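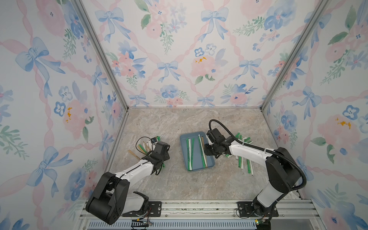 Setting Out Wrapped Straws and Stirrers

March
By Vasanthi Rao, Guest Services

These instructions apply to all beverage stations at the Arumagam and Prakus buildings.

1. Wash and dry the tray before filling it. A shallow tray with raised, rounded edges is preferred.

2. Place the wrapped items in a loose pile to the left of the tray. Set aside any wrapper that is torn, open or stained. These items must not be offered to guests.

3. Lay each item lengthwise in the tray. Begin with a few pieces and straighten any that lean before adding more.

4. Continue until the tray holds 25 pieces. Do not stack above the rim.

5. Keep green, white and tan wrappers together in one tray unless the station has two. Where a second tray is available, sort by wrapper color.

6. Return unused pieces to the supply carton and close the lid. Cartons of 300 are kept in Room 151.

Trays should be checked at the start of each meal period and refilled as needed. Requests for additional cartons should be sent to Subbarao Chowdary in Supply.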